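Ticket 939: Traueranzeige Heffernan – Text bricht nach dem zweiten Absatz ab
Status: gelöst (mit Vorbehalt)
Produkt: Nindari Gedenkportal
Gemeldet von: Caoimhe Geraghty, Bestattungshaus Bretar

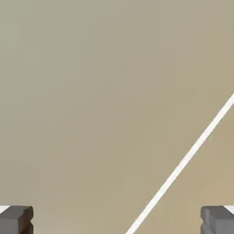 Sandfarbene Fläche mit weißer Linie, unten zwei graue Greiferfinger

Freitag, 8:40 – Meldung
Der Nachruf auf Frau Heffernan endet online mit den Worten »Sie hinterlässt ihren Mann, fünf Kinder und«. Die Familie hat angerufen und wollte wissen, was denn noch. In der Vorschau war alles da. Bitte vor der Beisetzung am Nachmittag beheben.

9:05 – C. Ó Gríofa, Support
Text im Editor vollständig, Länge über 3.000 Zeichen. Das Portal verträgt laut Handbuch jede Länge. Das Handbuch ist da optimistisch. Cache geleert, keine Änderung.

9:30 – C. Ó Gríofa
Hintergrundmotiv gewechselt, weil die Checkliste das verlangt. Der Nachruf bricht jetzt an derselben Stelle vor einem anderen Hintergrund ab. Motiv zurückgestellt.

10:15 – C. Geraghty
Inzwischen steht die Anzeige zweimal im Portal, beide Male ohne Enkel. Eine Kondolenz wurde unter der falschen abgegeben. Außerdem bietet die Seite an, der Verstorbenen zum Geburtstag zu gratulieren. Kann man das abstellen?

10:50 – C. Ó Gríofa
Dublette gelöscht, Kondolenz umgehängt, Geburtstagsfunktion für diese Anzeige deaktiviert (Einstellungen > Feierliches, fragen Sie nicht). Ursache des Abbruchs gefunden: Hinter »und« steht ein unsichtbares Steuerzeichen, mitkopiert aus der Textverarbeitung Stanero. Der Import hält es für das Textende.

11:10 – C. Ó Gríofa
Zeichen entfernt, neu veröffentlicht. Enkel, Apfelkuchen und Kirchenchor sind wieder da. Bitte prüfen.

11:25 – C. Geraghty
Vollständig, danke. Die Familie ist zufrieden, bittet aber darum, aus »Chorleiterin« wieder »Chorleiterin, zeitweise gefürchtet« zu machen. Das stand so im Original.

11:40 – C. Ó Gríofa
Nachgetragen. Fehler im Import an die Entwicklung gemeldet, dort bekannt seit März. Bis zur Korrektur Texte bitte ohne Formatierung einfügen.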